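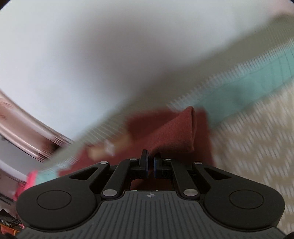 3 min read

Recording Tasks by Hand: Frequently Asked Questions

Tredance Demonstration Program – information for participating sites
Last revised 2020-05-18

What is a demonstration?

A demonstration is one complete performance of a task by a person, recorded so that a robot can later be trained on it. At Tredance, demonstrations are made in two ways. In the first, the operator holds a gripper tool and performs the task directly. In the second, the operator sits at a Camura remote station and moves a robot arm from there.

Which method will my site use?

The method is stated in the site agreement. Most cloth and tabletop tasks are assigned to the hand-held tool. Tasks that involve heavy items or heated equipment are assigned to the remote station only.

What does a hand-held cloth task involve?

The operator closes the two fingers on the cloth, lifts a fold and completes the movement given on the task card. A felt cloth, such as the maroon one used in the folding set, is pinched between the blue pads on the inner faces of the fingers. The free hand is not to touch the cloth while recording is in progress.

Do operators need experience with robots?

No. New operators complete an introductory session of 39 minutes, followed by 13 practice demonstrations. Practice recordings are reviewed by the site lead and are not added to the training set.

How fast should the operator move?

Operators should work at a steady pace, somewhat slower than they would with bare fingers. Sudden turns of the wrist blur the recording, most of all toward the sides of the view. Short pauses are acceptable. Long pauses – for example, to answer a question – require the demonstration to be started again.

Does the work surface have to be plain?

No. Mats, patterned coverings and ordinary household objects may remain in view. Sites are asked to change the arrangement between sets and to note each change in the Baran log. Documents that carry personal information must be put away before recording begins.

What happens if the cloth slips or a fold comes out wrong?

Please do not delete the recording. Finish the attempt if possible and mark it "incomplete" in Baran. An attempt in which the operator drops the cloth and picks it up again may be marked "recovered" and is accepted in full.

How many demonstrations make up a set?

A standard set contains 105 accepted demonstrations of the same task. Incomplete attempts do not count toward this number. A set may be divided among no more than 2 operators, each of whom must log in under a separate operator code.

Can hand-held and remote recordings be combined in one set?

They cannot. The two methods produce different motion records and are submitted separately, even where the task card is the same.

Are operators themselves recorded?

Sound is not recorded. Hands and forearms may appear in the view. If a face is captured by accident, the site lead must flag the file before submission, and it will be withheld until it has been checked.

When may the tool not be used?

The tool must be taken out of service if a finger pad is loose, if the linkage does not move freely, or if the fingers do not close evenly. Replacement pads are ordered through Brameo with the form supplied to each site. Operators should not glue or trim pads themselves.

When is the next intake of sites?

Applications for the next intake close in December. Sites already taking part do not need to apply again, but must confirm their list of operators before the new task cards are issued.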